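The Clumside Coffee Scoop, Reviewed by Someone Who Didn't Want Another Scoop

6 min read

By Stefaniia Demchenko

Every bag of protein powder I've ever bought came with a free plastic scoop buried in it, so I was not in the market for one that costs money. Clumside sells theirs as a "precision measuring scoop" for coffee, powder and dry goods. It's a black plastic cup on a short handle. I paid for mine in October and have used it most mornings.

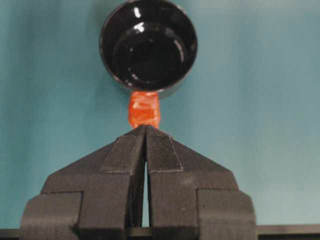
The sales pitch rests on the word precision, so I started there. Clumside says a level scoop of medium ground coffee comes out the same weight every time. I put it on the kitchen scale with the same bag of Trusitz house blend, leveled each scoop with the back of a knife, and wrote the numbers down. Five scoops in a row were close enough that I'd drink any of them. Then I did it the way a person does it at six in the morning, dig and shake, and the numbers wandered all over the place. A cheap scoop does exactly the same thing. If you level it, it's consistent, and if you don't, it isn't. I can't see what the extra money bought me.

Some good points, because there are a few. The cup is deep and straight-sided, and coffee falls out of it cleanly when you tip it over the filter. The inside has a step in it partway down. The leaflet calls this a "half-measure guide." I find it useless for coffee, where grounds pile up on one side and you're left guessing whether you're at the step or over it. With sugar it works better. With flour don't bother.

The shiny finish is a mixed bag. It looks smart on day one. It also shows every fingerprint, and fine powder clings to the inside on dry days. I had to knock it against the rim of the jar to get the last of the cocoa out. A matte inside might have been kinder, though I haven't tried one and won't swear to it.

Now the handle, which is my real complaint. It's short. Short handles are fine in a shallow tin, but I keep my coffee in a tall canister, and by the time the bag is two thirds gone my knuckles are in the grounds. The handle is also narrow and, as sold, slick. I wrapped mine in orange tape after the second week. The tape has wrinkled where the layers overlap and it will never win a beauty contest, but I can grip it with damp hands now and I can find it in the drawer, where everything else is black too. If the fix costs pennies, the manufacturer could have managed it.

My neighbor Ihor Holovko bought the same scoop before I did and thinks I'm being unfair. He keeps his in a wide Pavliuk flour crock, uses it for pancake mix, and says the short handle means the lid closes with the scoop inside. Fair enough. My canister lid closes too, but then I have to fish the thing out from under the coffee.

I had a look at the customer ratings before buying, and there were 407 of them, nearly all glowing. I read a good number. Many were written the day the package arrived, and a fair few were about the package. "Arrived fast" tells me nothing about a scoop. The more useful ones came from people who'd had it a while, and they mentioned the handle.

Clumside also claims the scoop is good for "1,000 washes." I have no way to check that and I doubt they expect me to. The leaflet says top rack only. I wash mine by hand anyway so the tape stays put, and the cup looks the same as it did when I got it.

For comparison, the Flotov scoop I've had for years has a handle nearly twice as long and a dull gray cup with no markings at all. It was cheaper. It hangs from a hook. I went back to it for a week while writing this and didn't miss the Clumside once, except for tipping, where the Clumside is a little neater.

Would I buy it again? No. If you have a shallow container and small hands, and you catch it on sale, you'll probably be happy enough. At full price I'd want a longer handle with some grip on it, and a half mark I could read.

Rating: two and a half out of five.

Updated 2025-11-28 to add the leaflet's washing advice.

Get new kitchen reviews by email. Enter your address to subscribe. You can unsubscribe at any time.

We use cookies to remember your preferences and measure traffic. Accept all / Manage settings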